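Research > Caldeira Group > Galleries > Learning to move blocks over a divider

Six blocks and a divider: a gallery from the Pulska study

It has been a long winter in the Caldeira group and we promised a good many people that we would put up something friendlier than the paper. So, for the families, the visiting sixth-formers and everyone who has asked over tea what we do all day, a gallery page. It has ended up with rather more words than pictures (those who have sat through one of my talks won't be surprised), but I hope it gives the flavour of the thing.

The study is called Pulska, and the question behind it is a very plain one. If you let an arm with a many-jointed hand practise by itself, picking up blocks and carrying them over a low wall into the next compartment, how much does it gain from the tries that went wrong? Most training of this sort keeps the good attempts and throws the rest away. Yuto Kaneko, who started the project while he was finishing his thesis on grasping, thought that was a terrible waste, and he talked the rest of us round over one very long Wednesday lunch.

Our first version of the method, which we called Femum, did the usual thing and learned only from successes. It managed well enough with a block lying out in the open. Put the block against a wall, or lean it into a corner, and Femum would come down on it from straight above, time after time, like somebody trying to pick a coin off a wet bar.
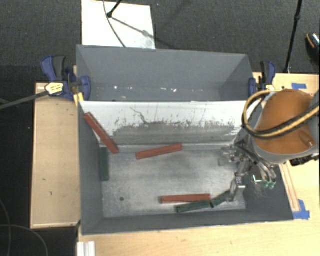

Long, narrow blocks are much harder than they sound. A cube looks more or less the same whichever way you come at it, but a long block has a good way and several bad ways to be held, and the good way changes as soon as it touches a neighbour. When two of them meet end to end, the hand has to decide which one it is after and get a finger in without shoving the other somewhere worse. Colour brings its own bother as well. Red on grey is easy work for the vision side, while dark green close to a grey wall gave us a great deal of grief in the early weeks, and I still have the notebook pages to prove it.

What Pulska does differently is give every failed try a short label, made by the software itself from the finger positions and the camera: slipped, blocked, missed, pushed away. The next time it plans a grasp it looks for old failures that resemble the plan and steers off a little. There's more to it than that, and the paper goes through it properly, but that's the heart of it and it fits on a tea towel.

For the main result we compared the two methods over 1122 recorded tries. On each of them the blocks were left wherever the previous try had put them, so the hand had to live with its own mess. Of those tries, 288 began with the chosen block touching a wall or another block, and it's in that group that Pulska pulled clearly ahead of Femum. For blocks out in the open there was hardly anything between them, and I would rather say so here than have somebody find it in the tables later.

We also wanted to know how soon the benefit shows. After 50 failures there was very little to see, and Yuto went quiet for a couple of days. By 100 it had begun to choose sideways approaches near the walls, which none of us had shown it, and there was a fair bit of shouting down the corridor.

A few things we haven't solved, for those who like to know. The method is slow when several old failures disagree with one another. It has only been tried with one shape of block. And we don't yet know how much of what it has learned about our bin would carry over to a different one, so that's the job for the spring, along with a proper look at softer objects.

Thank you to everyone at the Bodham workshop for putting up with our requests for just one more bracket, and to all of you who came along to the open afternoon in December and asked such good questions. The little girl who wanted to know whether it ever gets bored has had her question pinned up over the kettle.

Comments

Maureen T.
Lovely to read something about this that I could follow all the way to the end. Does it know which colour it is supposed to be picking up, or does it take whatever is nearest?

Caldeira Group
Thank you, Maureen! It's told which block to go for at the start of each try, and the colour is part of that.

gripfast
Would have liked the numbers for the touching cases split into wall and block. I'd expect those to be two quite different problems.

Caldeira Group
You're right, they are. The split is in the appendix, second table.

Dan in Bodham
One more bracket is on its way.

Related
Femum: what we learned from the first version
Notes from the December open afternoon
Why we let the hand make its own mess
Labelling failures without a person in the loop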